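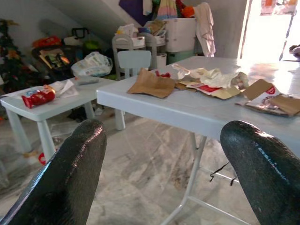 Gripper trial, pre-run safety check
Arm: Rolus. Fingers: Vuva (black pair), against the Lozano pair from November
Checked by: Linnea Sjöberg
Second check: Tumaini Mfaume
Date: Jan 29, 2023

1. Finger screws tight, both sides
OK. I gave them all another nip up anyway. The Lozano ones crept loose on us by run 70 and I'm not going through that again!

2. Finger surfaces clean, no chips or cracks
OK. They're shiny little things and every bit of lint shows up (which I quite like, you know when to wipe them). Please use the grey cloth and not your sleeve, Dennis.

3. Fingers open fully and close evenly
OK with a comment. The left one gets there a hair before the right. Darren reckons it's the calibration and I reckon it's the linkage, so we've got a coffee riding on it. Fine to run at low force.

4. Wrist camera mount and cable
OK. Both fingertips stay in view when open, with plenty of room to see between them. Cable re-taped at the elbow. Tumaini wants a proper clip and he's right, I just haven't ordered one.

5. Table stability
OK. Give the big table a good shove before you start, it's on a folding frame and you want to feel the legs lock. The small one is lower, so load the other height profile before going anywhere near it.

6. Loose straps or cords within reach
ACTION. There's a thin black strap hanging under the big table. Tie it up before any low approach. A finger could hook it dead easy.

7. Floor
ACTION. Small red item by the leg of the small table, pick it up please. It's polished marble in here and I don't fancy anyone skating into the arm.

8. Test objects
OK. Torn cardboard, crumpled paper and plastic wrap on the big table, snack canister and tissue on the small one. Wrap is the one I'm most curious about, as the Lozano tips just shoved it along. Tip the canister on its side for every run so we're comparing like with like.

9. Light
Comment only. Very bright from the doorway and the right end of the table glares back at the camera. Lock the exposure in Cletska first, then do one dry pass.

10. Emergency stop
OK. Pressed 5 times, stopped 5 times. Keep it in your hand, not your pocket.

11. Force limit
OK, left at the low setting. Njoroge, I know you want it higher for the cardboard. After the first set, promise!

Cleared to run once 6 and 7 are done. Initial next to each one when you've sorted it.
LS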